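How to run a half-day compliance refresher your staff will want to come to

Every December I get the same run of emails from small firms who have just noticed that their annual compliance refresher is due, and could I please suggest something less painful than the slide deck they used last time. I'm always glad to get them, because a good refresher really isn't hard to put together once you've done a couple. What follows is the way I go about it, with a few detours (sorry in advance, I do love this stuff!).

I'm assuming you're a smallish organisation – say up to 50 people – and that you have someone looking after compliance, even if it's only one of the hats they wear.

Step 1. Pick one theme and stick to it

You'll be tempted to cover privacy, gifts and hospitality, conflicts of interest and complaints in one morning. Please don't. When I helped out at Gelledance, a bookkeeping practice with two offices, we chose conflicts of interest and left everything else for another day, and people were still talking about it at lunch. Look through your registers for the past year and see where the entries are thin or muddled. A register with hardly anything in it is usually a better clue than a full one. 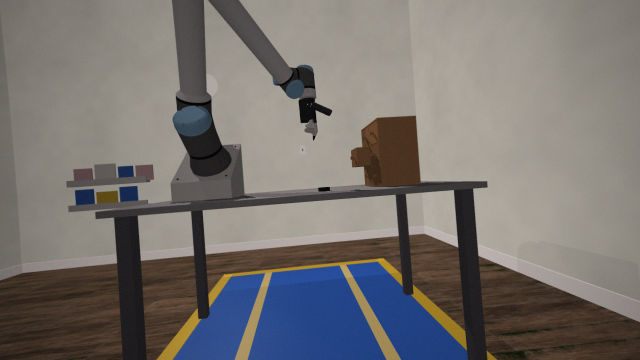
Robot arm above a dark gray table, computer rendering

Step 2. Write your scenarios from real paperwork

Take three or four old matters, change the names and the amounts, and turn each into half a page. Keep the boring bits in! A client file with an unsigned form and a vague email chain is much closer to what your colleagues deal with than some dramatic tale of bribery. Kamran Asadi, who taught me most of what I know about this, always insisted on one scenario where everyone had behaved perfectly well, and I've kept that up ever since. It leads to a lovely argument.

Have somebody outside your team read them through before you print anything. If they can guess the client, rewrite it.

Step 3. Book the morning and send the invitation early

Start at nine, finish by half past twelve, and put a proper break in the middle. Your invitation needs the theme, the finish time and a link to the policy you'll be working from. I ask people to read two pages beforehand and no more. At Mulalard they sent out the whole manual, bless them, and of course it went unread.

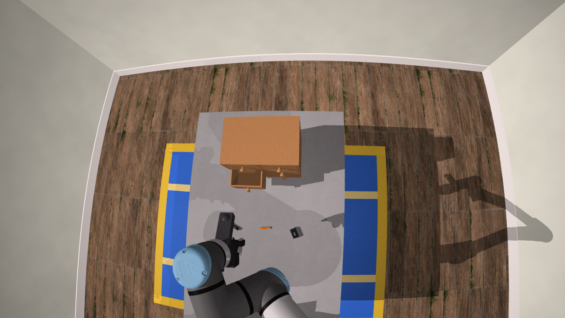

Step 4. Run the session

Open with ten minutes on what has changed in your own policies since last year. Then go into groups of four or five, mixing up the departments, and give each scenario 30 minutes: half for the group to talk, half for everyone to compare answers. Let the juniors report back first. If the managing partner speaks first you can pack up and go home, more or less.

Keep a sheet of paper handy for questions you can't answer on the spot, and write them down in the words the person used. I used to tidy them up as I went, and I'd get back to my desk with no idea what had been asked.

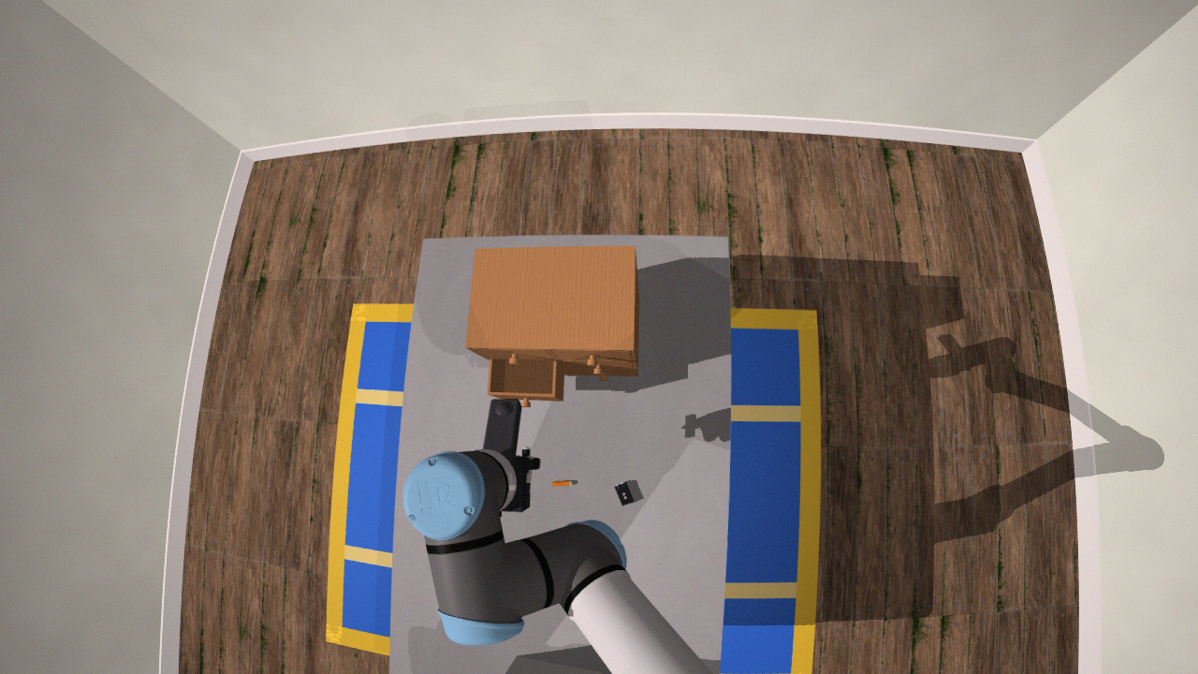 Those questions are worth far more to you than the feedback form, so type them up the same afternoon while you still remember who was puzzled by what, and send round the answers within the fortnight. Even a short "we're checking with our adviser" is better than silence.

Step 5. Record it properly

Log who attended, which version of the policy was used, and which scenarios were discussed. A plain spreadsheet does the job. Anyone who missed the morning should get a catch-up date before the month is out, and that goes in the log too.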